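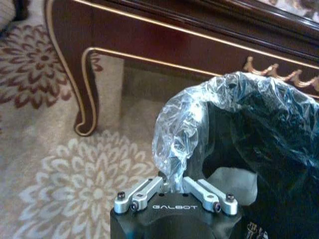 Gripper marked GALBOT.

Wirnville
By staff editors, Drandovholm Gazetteer

Wirnville is a village on the east bank of the Tatley River, with a population of 2,387 at the last count. It grew up beside a ferry landing and was first called Kuipers Landing, after the family that ran the crossing. The village covers 846 acres, most of it on a low gravel terrace above the flood plain.

A sawmill and a brickyard were the main employers until the railroad bypassed the village. The brickyard closed first, and its clay pits are now ponds.

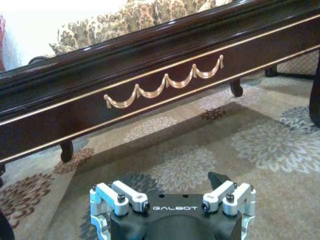 Residents of the upper street, according to Kuipers, have always held that the ferry landed farther north, at the mouth of the creek. No survey supports either site.

The village is governed by a mayor and a five-member council. Water comes from two wells on the terrace, and over 200 homes on the north side still use septic tanks. 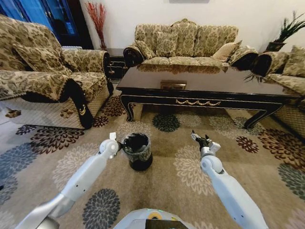

Is Wirnville part of Drandovholm? The village is a separate municipality but shares a school district with Drandovholm.

Last updated: December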